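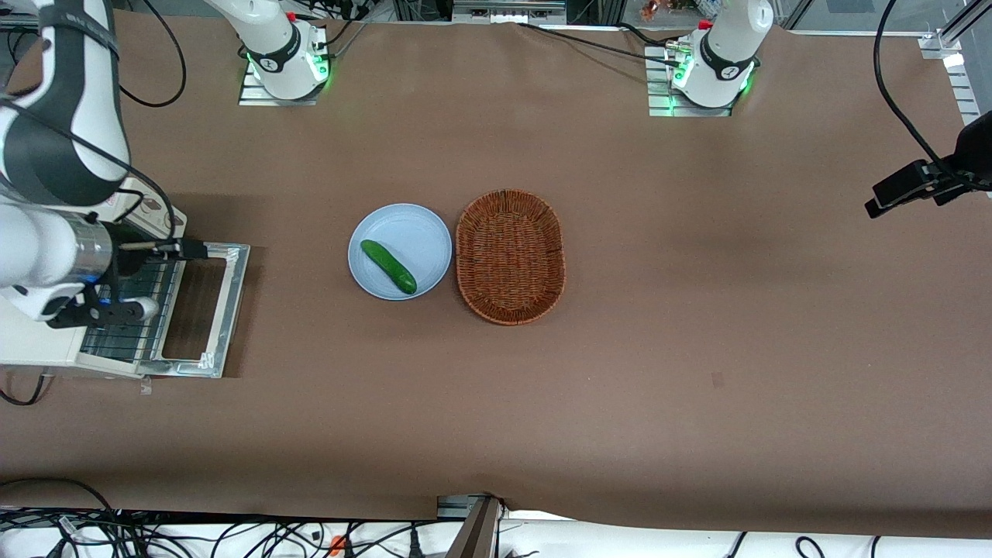
Posted 02/05/2014

I finished the Skistia course last night. All of it, including the bonus interviews. A few readers asked me to write something after my post in October, when I had only seen the free videos, so these are my notes.

For anyone new, Skistia is a self-improvement program for men run by Recep Dağdelen. He puts out a podcast and a newsletter, and he runs a members' forum called Atberg, which you get into by buying the course. The basic claim is that men used to go through a hard test before they were treated as adults, that modern life took the test away, and that this explains your job, your marriage and your lower back. Dağdelen will sell you a replacement test in 12 modules.

The first three modules are ordinary. Get up early, stop eating in front of the computer, call your father. I have no complaint about any of that except the price. You can get the same advice from a library book or an aunt.

Module four is where he starts on history. He says that in "the old villages" every boy spent a winter alone in the mountains and came back a man. He doesn't say which villages or which mountains. I wrote to the support address to ask for a source and got a link to module nine. Module nine has one footnote, and it goes to his own newsletter.

Modules five through eight are about women. I took notes on these but I'm not going to type them all up. The short version is that women are said to be able to sense whether a man has passed the test, and to punish him if he hasn't. If your girlfriend disagrees with you, that is her sensing. If she agrees with you, she is testing whether you'll let your guard down. I couldn't find anything a woman could do in these modules that would count against the theory.

Then there is the forum. When I joined it listed 554 members, and maybe a couple dozen of them post. I read the whole introductions section. Most of these guys are lonely and pretty polite. One had just been laid off and one had moved to Jamovdale for a relationship that ended a month later. They got decent replies, too. People told them to get out of the house and see a doctor. What bothers me is that the paid upsell thread is pinned right on top of that section, so a man writes the worst paragraph of his life and directly over it is an offer for the Samir weekend.

The Samir weekend is the replacement winter. It lasts two nights. It costs $800, or $700 if you sign up during the course, and you bring your own sleeping bag. There is also a mentoring tier that runs up to $3,000. I didn't buy either one. The two reports I read from people who went were mostly about push-ups and a long talk by the fire on testosterone.

Comments are open. If you've been on the weekend and think I've got it wrong, go ahead and say so, I'll leave it up. Please don't post members' usernames or anything they wrote on the forum. I'll put the notes on module nine in a separate post because they got long.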